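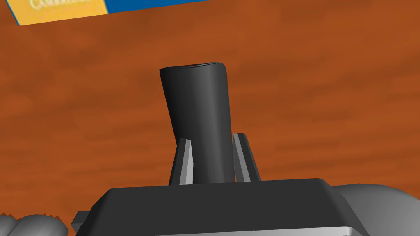
Plasent tabletop set, README

By Deolinda Cardoso | February
14 shares | 3 comments | Print | E-mail this page

Hi! So Plasent is the simulated half of the two-armed robot I'm building with Leonor Tavares in the back of the Amaral workshop. The real one is still a torso shell, a bag of bearings and one forearm on a bench, so all the data in this folder comes from the simulator. If you came for real camera footage, sorry, come back when the shoulders are done.

What's in the folder

There are 63 episodes, each one a try at reaching for or holding something small on a dining table. Every episode has the rendered frames, the joint angles for both arms, the gripper openings and a plain text note saying what I was trying to do. The notes are mine and some were typed well after midnight (you'll be able to tell which). I cut anything shorter than 200 frames, mostly false starts where I'd loaded the wrong joint limits.

The views are a close one at the gripper and a wide one from up on the body, looking out over the arms. Close-up frames live in "near", wide ones in "far". Please don't rename the folders, the loader is very dumb and I wrote it in one evening.

The room

I wanted a room with stuff in it, not a gray void, so the table stands in a home sort of space with a wood floor, black chairs and pictures on the walls. Leonor says I spent longer on the room than on the wrist controller and she's right. The objects get shuffled between episodes, and sometimes they come up tipped over. I left those in! Mugs fall over in my kitchen too.

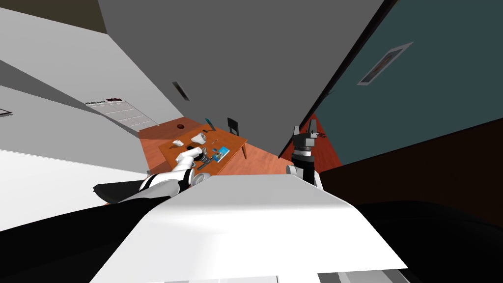
Wide view with the left gripper just above the near edge of the table and the white mug on its side.

Running it

You'll want 16 GB of memory if you load the wide frames all at once. I don't, I stream them, and the loader does that by default. Unpack everything next to Urirel (our little arm control library), point the config at the folder, and start with the playback script before you try training anything. Playback shows you right away if your left and right arms are swapped. Mine were, for most of a month.

If the fingers jitter when they close, turn the Grullness setting down. That's our name for how much squeeze the controller adds after first contact, on a scale up to 100, and yes, it's a silly word, Leonor made it up and now it's in the code forever. Tapered things like the dark gray cylinder like to lean when you pinch them low, so start gentle and creep up.

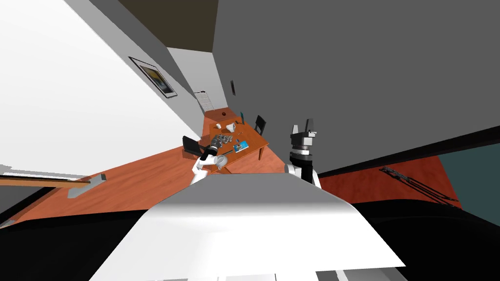
Plasent Notes, Issue 2, p. 5

Things I know are wrong

The two arms don't share the work very well yet. Most reaches use the left one, and the right one spends a lot of its life parked upright with its gripper open. If you train on this as it is, expect a lefty robot. Mirrored episodes are on my list, but mirroring flips the lettering on the boxes as well and I haven't decided if I care.

Shiny objects render shinier than anything I own. Contact on curved surfaces is a bit sticky. The text notes say "cup" and "mug" pretty much at random, so don't use them as labels without cleaning them first. The depth files are missing from the early episodes, I forgot to switch them on.

Sharing

Use it for whatever you like, just keep this file with it and put both our names somewhere. If you fix the loader, please send it back to me! Bug reports go in the comments or on the clipboard by the drill press if you're local.

Still to do: mirrored episodes, better notes, a second forearm.

3 comments | Print | E-mail this page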